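18 Nov 2019 – Arvo Juntunen

Back in the workshop after the long break, and I'm glad of it. Most of today went on the Jukeneck order, which has sat half sorted since April, and I finally got the parts list down to 70 lines that I trust. Part 1424 is still listed twice, so please don't order it until I've talked to Zeso.

I also had a good long think about the room itself. I like having the shelving along the walls and the round yellow table out in the middle – it gives us somewhere to spread papers – and I'd hate to lose it to another cabinet, however nicely Petero asks. 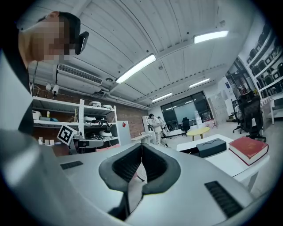

Tomorrow I'll start on the labels, top shelves first, and write to Ots about the spare bins.

Last updated 18:40

Contact the workshop | © Jukeneck notebook | Back to top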